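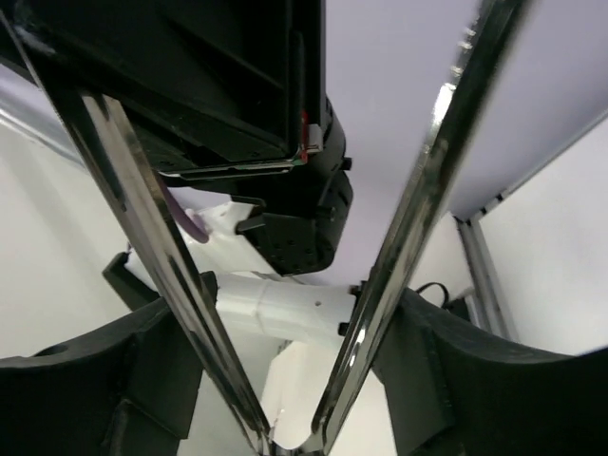 Monday night, posted by Octavio

We passed 501 demonstrations today and I'm still a little giddy about it! Two weeks ago I had never recorded a single one, and now I'm dreaming in episodes. The job, if you missed my last post, is teaching a two-arm setup to pass small things from one hand to the other, and the way you teach it is by doing it yourself, over and over, while everything gets written to disk. I had assumed the view from above would be the one I cared about. Nope. It's the wrist view I keep going back to, with those two long chrome fingers coming together in a V and the other arm's big black gripper hanging up there past the left one. When the model gets confused about a handoff I can nearly always scrub through that view and see why. The shine on the metal worried me at first (there are bright streaks running right down the fingers) and Nabila told me to quit fussing and record more, so I did.

A normal session goes like this. I take the leader handles, Maritza calls out the start position from her sheet, I do the handoff, she hits save or toss. Ten in a row and then we swap. Ten doesn't sound like much until you've tried to hold your elbows still through the last three. We had been doing longer blocks and you could see it in the data, the motions got lazy and curved and there was this weird little hesitation before every grasp that was just me being tired. The first policy we trained learned the hesitation beautifully. It would glide over, stop, think about its life, and then grab. I was so proud and so embarrassed.

So, the sheet. Maritza wrote it after we looked at our first batch and found that I start nearly everything from the same comfortable spot on the left. Of course I do, I'm right-handed and I like my coffee on the other side. Now every episode gets a start pose drawn at random, and some of them are horrible. Arm way up high, gripper pointed somewhere silly, other arm already in the way. I grumbled for a day and then we trained on the mix and wow, what a difference. It recovers from stuff now! Aisling nudged the object mid-reach this afternoon and it went back for it, and all four of us yelled.

We've also stopped tossing so many. I used to throw out anything with a fumble in it. Ketill talked me into keeping the ones where I miss and then fix it, and tossing only the ones where I give up or drop the thing out of reach. We tag them so we can pull them out later if he's wrong. He will be unbearable if he's right.

The recorder is still Quintero, the little script Aisling and I named after a bakery, and it has grown a few features. It refuses to save if a camera stream goes missing, which would have spared us all of last Wednesday. It shows the running total in huge digits. I asked for a sound on every save and was outvoted.

Goal is 1,000 by the end of the month, and then we train again from scratch and compare. Nabila says 4,000 is where it gets interesting and I choose to believe she's kidding. My shoulders would like her to be kidding.

Next up is gripper timing, when to let go with one hand after the other has closed. I let go too early. I've watched myself do it over and over and I still do it. Maritza waits a full beat and her handoffs look so much calmer, so tomorrow she's driving and I'm on the sheet.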